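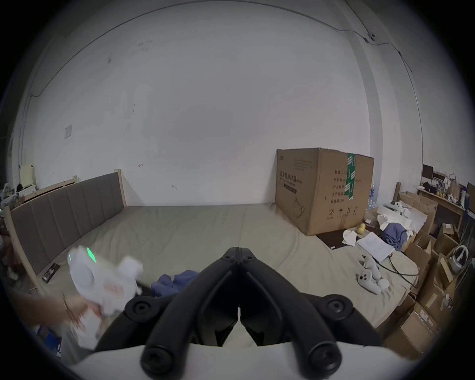
## Can I leave a mask carton on the mattress while I clear out the bedroom?

I'm using the bed as a sorting table. The big carton is sitting partly on a brown mat. My sister swears cardboard ruins sheets. Does it?

**Answer 1** (9 votes)

I doubt it. Clean cardboard on a sheet for an afternoon does nothing I've ever noticed. What's inside matters more. The print says medical masks, but I wouldn't trust that on a reused box until I'd looked. If it's full of books, put it on the floor.

**Answer 2**

just buy a Torkeo folding table

**Answer 3**

Skip the table. Do the papers first, they always end up under the clothes. And wash the sheet after, whatever your sister says.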